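4. Building the cell in simulation and in the workshop

4.1 Starting point

The Nestby workshop is a shared space with a wood shop in the front room and an electronics bench in the back. Our arm has lived in the back since August, and everything we report in this paper was done there or on the desktop computer next to it. We had one rule from the start: any motion that had never run in simulation would not run on the hardware. That rule sounds strict, but it made us braver. Once a program had survived a night of simulated trials we were happy to try it on the real arm with the speed turned down, and most of the fun of this project came out of those first slow runs.

The software we wrote for this is called Trornell. It is a thin layer that holds a description of the room, a list of objects with their sizes and weights, and a set of tasks. It talks to the simulator and to the real arm through the same set of commands, so a task script does not know which one it is driving. Joar Halvorsen wrote the first version over two weekends, and very little of that code is left. The part that did survive is the file format for rooms, which is plain text and can be edited by anyone in the shop who has a tape measure and ten spare minutes.

4.2 Measuring the room

We measured the work area by hand. Laser scanning was discussed and we borrowed a scanner for an evening, but the point cloud had to be cleaned up so heavily that the tape measure won. Heights matter most. An error of a few millimeters in where a surface ends sideways is harmless in nearly all of our tasks, while the same error in height means that the fingers either close on air or press into the top. We therefore measured each height at the four corners and at the center and stored all five values. The simulator uses the mean. The spread is kept as a number in the room file and is added to the clearance whenever the arm moves down toward that surface.

The floor gave us a surprise. It drops by nine millimeters from the back wall to the door, which no one had noticed in years of using the room. Bendik Sundqvist cut a set of hardwood shims for the arm's stand, and after that the base was level to within what our spirit level could show. We recommend doing this before anything else. We did it third, and had to throw out two days of calibration.

4.3 The mount

The real stand is welded steel tube with a plywood top, bolted down through a steel plate. The first plate was too thin. With the arm stretched out and stopping quickly, the whole top would ring, and the fingertips kept swinging for most of a second. A thicker plate and two diagonal braces fixed it. Lovisa Lunde did the welding and also suggested filling the lower tubes with dry sand, and we were delighted at how well that worked - the swing became too small for us to measure with the dial gauge.

We did not try to model this flexing. In simulation the mount is perfectly stiff, and the task scripts simply wait 500 milliseconds after each large move before the gripper closes. That wait costs time, but it is the same in both worlds, which keeps the logs easy to compare.

4.4 Objects

Each object in Trornell has two shapes. One is the shape that is drawn, and the other is a simpler one used for contact. For boxes and plain cylinders the two are the same. For anything with thin parts, the contact shape is built from a handful of convex pieces. Yi-chun Lau wrote the tool that does the splitting, and she spent a good while tuning it so that narrow gaps stay open. Earlier versions filled them in, and the planner then refused perfectly good grasps.

Weights came from a kitchen scale. Friction came from a tilting board with a protractor screwed to it, which is crude but repeatable. We tested every object five times and used the lowest value. With the lowest value the simulator drops things a little more often than the real arm does, and we think that is the right side to be wrong on.

4.5 The cluttered-top task

The task we learned the most from is picking one small thing from a surface that also holds taller things. It comes up all the time in a workshop, where the screw you want is behind the glue, and it turned out to be a great test for the whole chain from room file to gripper. Figure 3 gives the layout we used for the final series. 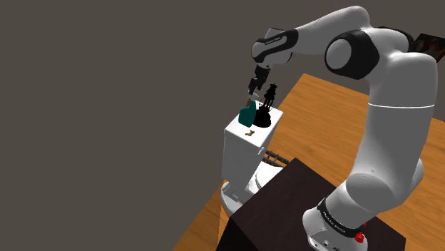 Figure 3. Simulated layout for the cluttered-top task.

Approach direction was the setting we changed most often during this work. Our first planner always came straight down, and it was fine as long as the target had free space on every side. Sideways approaches looked tempting for flat targets, but they bring the wrist low and sweep it through whatever is standing nearby. In the layout of Figure 3 the key lies flat near the front of the cabinet top, with the bottle, the vase and the figurine grouped farther back, so a steep approach from the front side leaves the tall things alone. The figurine is the hard one. It is thin and spindly, its upper part comes up close to the fingers, and a single contact box around it would block a large share of the space that the gripper needs. With the split contact shape the planner found a path in nearly every trial.

We ran 947 simulated trials of this task with small random shifts of all the objects. Of these, 800 ended with the key held in the fingers and nothing else disturbed. Most of the failures were of one kind: the fingers closed on the key but caught only its rim, and it slipped out on the way up. Coming down two millimeters lower helped, and so did closing more slowly. Both changes went into the scripts for the real arm.

4.6 On the real arm

For the hardware runs we set up a similar top at the same height, using things from the shop and an old padlock key. Bernd Böttcher stood by the stop switch for the whole series and kept the written log. We made 200 attempts over four evenings. The slipping showed up again, just as it had in simulation, and we were thrilled to see it, odd as that may sound. A simulator that fails in the same way as the hardware is one you can use for fixing things.

One failure was new. The pads on the real fingers pick up sawdust from the front room, and after a few dozen grasps the key began to slide even when it was held well. Wiping the pads with alcohol brought the grip back at once. We now wipe them every 20 grasps, and the next version of Trornell will lower the friction value slowly over a series of trials so that scripts have to cope with it.

The remaining differences between the two series are mostly in timing, and we treat them in Section 5.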